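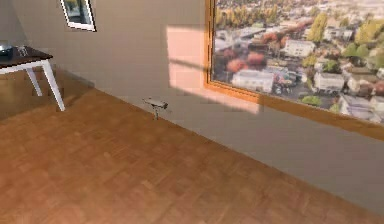

Downstairs neighbor complains about footsteps, landlord now wants to charge me. Do I have to pay?

Posted in Renting and Neighbors
Sunday, November 12, 2023

slowwalker_3b

Ok so, moved in August, third floor, older building called the Clanex. Wood block floors all through. Rent is $1395 which for Jakab is fine, not complaining about the rent.

Downstairs neighbor started with notes under my door the second week. First one was polite. Second one wasn't. Then texts, don't know how they got my number. I work evenings so I get home late, eat something, take a shower, bed. No shoes in the house. No music. No dog. I do have a desk chair on wheels and I know that's loud, I swapped it for a regular kitchen chair after note number one.

Now I get an email from Branenura (management co) saying they have logged 5 noise complaints against the unit and there is a "resolution fee" of $349 which will be added to my next statement. Nobody called me, no one came up to listen. The email says I'm in breach of the floor covering clause. I looked and there is a clause, it says "tenant shall cover a reasonable portion of hard flooring upon request." Nobody requested. First I ever heard of it was the email with the fee in it.

So - do I have to pay? And what is a reasonable portion. And if I don't pay it do they take it out of my rent payment and then say I'm short on rent?? that's the part keeping me up. Also any tips on being quieter because I would honestly love to just be done with it.

Lease is 12 pages and I read all of it last night, the word "fee" is in there for late rent, lost keys and returned checks. Not for noise.

mostly_leases

Not a lawyer. Worked in a rental office for a long while.

Don't ignore it, and don't pay it yet. Write back today, email is fine, keep it short. Something like: I received your message about a fee. Please send me the section of the lease that allows this fee, and the dates and times of each complaint. I was not asked to put down rugs before your email. I am willing to do so now. I don't agree to the charge.

Then stop. Don't tell them about your work hours or the chair. Whatever you put in there gets read back to you later.

On the short rent question, good instinct. Some places apply whatever you send to the oldest charge or to fees first, and then the rent shows as short even though you paid all of it. Some states don't let them do that and some do. Look in your lease for "application of payments", it's usually one boring paragraph near the late fee part. When you pay, pay the exact rent and write RENT ONLY and the month on it. If you have to use their portal and it won't let you pick an amount, mail a check or money order with a tracking number and email them the same day that you sent it. Take screenshots of the portal before and after. Save them somewhere that isn't the phone.

Reasonable portion: depends who you ask. I have seen leases that say 80 percent and then you're buying carpet for the whole place. Yours doesn't give a number so you have room. Cover where you walk. Bed to bathroom, kitchen to couch, under the dining chairs. Keep the receipts.

Most cities have a tenant line you can call for free, and the legal aid office in your county may have a walk in day. Bring the lease, the email and the notes. You did keep the notes?

Also ask who has to pay for a rug if the request comes from them. Long shot but I've seen a manager split it.
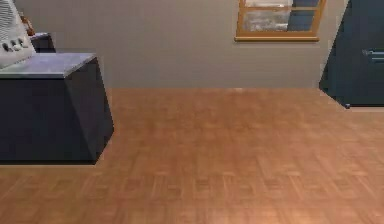 grumpy_on_two

I'm the downstairs person in my building so you're getting the other side. Footsteps are not the same as music, you can't tune them out, it comes through the ceiling like someone moving boxes. And it's nearly always heels. People walk on their heels and have no idea. Barefoot is worse then slippers btw!! Get slippers with a thick soft sole and wear them from the door on.

Pad matters more than the rug. A thin rug with nothing under it does close to zero. I bought the upstairs people a Jarnar felt pad, the thick kind, and a hall runner off a yard sale and it went from every night to now and then. Felt pads on chair legs, stick on ones, they fall off so check them. Close cabinets with your hand. Don't drop the shower bottle lol. If your washer is in the unit don't run it after ten.

And go down and say hi, before the lawyer stuff. Not when you're mad. Bring nothing, just say I got your note, what time is it worst and which room. Mine was all the bedroom, the rest I couldnt care less. You might be about to buy rugs for a room that doesn't even bother them.

On the fee no clue. Sounds made up to me but I've never had one.

slowwalker_3b

Thank you both. Sent the email pretty much word for word. And yes I have the notes, all 2 of them, plus the texts. Found the application of payments paragraph, page 9, it says fees first. Ugh. So going to send a check and write on it.

Will try the slippers tonight. Not sure about knocking, the last text was kind of nasty, but maybe a note back with my email on it and ask which room.

mostly_leases

Note is fine. Take a photo of it before you slide it under. And if they do post the charge anyway, dispute it in writing every month it shows up, same wording, don't get creative.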